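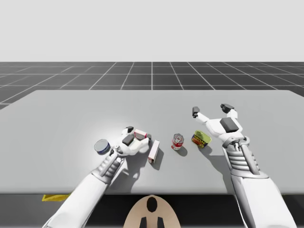 Thread on printing red on white cartons, written up from my notes on the Sarberg job. Most of the trouble with a white pack shows at the folds. Flat on the proofing bench the front panel gets all the attention, but a small white box with red markings, tilted the way that one is, is read by its red edges first. If the colour stops short of the crease, or runs past it, the eye goes straight there.

So the first thing to settle with the printer is how far the red may wander from the fold. Sheet-to-sheet variation in print and die-cutting adds up. On Sarberg we stopped the red well inside the panel on the first version and wrapped it right round on the second. The wrapped version forgave more.

What you should not do is end a solid exactly on a crease. It will be right on some sheets and wrong on the rest.

Next, cracking. A heavy solid over a fold can split and show the white board underneath. Causes, in the order I check them: crease too shallow, board too dry, ink film too heavy, coating too brittle.

Board dries out faster than people expect. The Mirnholm store is heated from October and we get more cracked folds from stock that has sat unwrapped. Leave the wrap on until the stack is due on press.

Spot red or process red? Process red is magenta and yellow on separate plates, so small text picks up a fringe as soon as register slips. Spot red is one plate. For ingredients, batch panels and anything reversed out, I use the spot.

The argument against is cost. On a run of 900 an extra ink and a wash-up hurt. On 3,000 it still hurts, less. If the pack already carries a photograph and the press has no spare unit, accept process red and make the small type black. 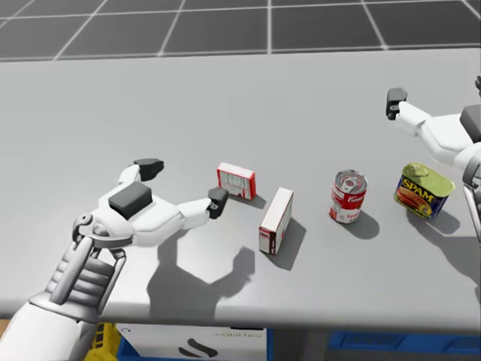

Black small type also solves a scanning problem. Most barcode scanners use red light, and red bars on white reflect it almost as well as the white does. The bars vanish. Dark bars on a red ground can work, red bars on a white ground do not.

Grain direction. For an upright carton the grain normally runs round the pack, at right angles to the long vertical creases. The panels resist bulging that way. Sheets are sometimes turned to fit more on, and the first sign is a front panel that bows once filled.

Check it by bending a blank both ways. The stiffer direction is across the grain. Do it on a printed blank, not a sample swatch.

Sumathi Pisharody at Devadiga asked about fading. Ask the ink supplier for the lightfastness rating of that exact red, and at the strength you are printing. A tint fades sooner than a solid of the same ink.

The Cundov window test had 11 cartons on a south-facing sill, 7 varnished. The varnish made little difference to the red. It did help with rub marks.

Crease depths for the two board weights to follow once I have found the gauge.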